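Ticket 186: Bin pick cell, operating rules not matched by cell setup
Queue: Cell support / Lekumby site
Status: Closed, one follow-up open
Opened by: Mostafa Ezzat
Assigned to: Despina Balaskas
Priority: 2
Date opened: 14/06/2025

Summary
Three picks in one shift ended in a protective stop on the Z axis. Operator reset each time and carried on. Cell rule 5 says a second stop of the same type in a shift must be reported before reset. It was not reported until the end of the shift. Ticket covers both the stop and the rule.

Reported by operator
Stop occurs on approach to flat items. Bulky items pick without a stop. No damage seen on gripper or arm. Item set was the mixed set from the Kondau list. Program was the standard Dratik pick sequence, no edits since April.

Comment, Despina Balaskas
Pulled the controller log. All three stops are on descent, at the same height above the bin floor to within 2 mm. Arm was at full approach speed, so the slow zone was not applied. The slow zone is set from the bin floor height in the cell file. If that value is too low, the arm reaches the real floor before it slows down. Please check the following before anyone runs the cell again:
Bin floor height, measured at the four inside corners and at the center.
Bin position against the tape marks on the table.
Clamps on the rear corners, seated and tight.
Cable slack at the wrist with the arm at its lowest pick pose.
Keep the item set in the bin as it is. I want the retest on the same items.

Comment, Mostafa Ezzat
Understood. Cell is locked out, tag is on the panel. Pose for the cable check is over the black pouch, gripper down, program paused.

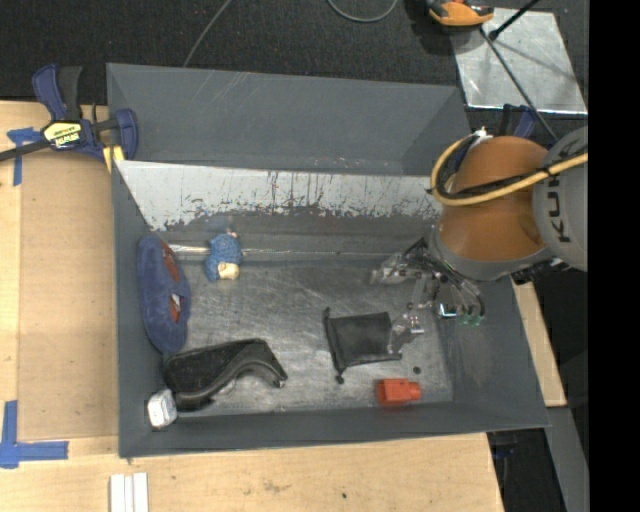
Fig. 1. Cell at the pouch pose, mixed item set in bin, clamps at rear corners.

Results. Floor height is 5 mm above the value in the cell file at all five points, so the bin is level but the file is wrong. Clamps were both tight by hand check. Bin position is good against the marks. Yellow cable clears the bin wall through the full descent when jogged at low speed.

Comment, Hendrik Peeters
The value in the file belongs to the previous bin. The bin was changed under ticket 53 and the change form has no line for floor height, only for outside dimensions. Form was filled in correctly as written. I would treat this as a form error.

Comment, Despina Balaskas
Agreed. Actions:
1. Mostafa to enter the measured floor height and save the cell file under a new revision. Do not overwrite the old one.
2. Hendrik to add floor height and the name of the person who measured it to the change form.
3. Filippos Antoniadis to brief both shifts on rule 5. A reset clears the stop. It does not clear the duty to report. The log entry must be made before the second reset, with item type and pose.
4. Retest at reduced speed first, then at normal speed, one person at the panel and no one inside the marked area.

Comment, Mostafa Ezzat
Action 1 done. Retest done at both speeds with the same item set, flat items first. No protective stops. Slow zone now starts at the correct height. Lockout removed and signed off by Periklis Stergiou.

Comment, Filippos Antoniadis
Action 3 done for both shifts. One question came up: does a stop during jogging count toward rule 5? The current text does not say.

Comment, Despina Balaskas
It counts. I will change the wording to "any mode" in the next issue of the cell rules. Until then use this comment as the reference.

Resolution
Cause: wrong bin floor height in cell file after bin change. Fix: value corrected, file revised, retest passed.
Follow-up: action 2 open, with Hendrik Peeters. Galanis to receive a copy of the new form when it is issued.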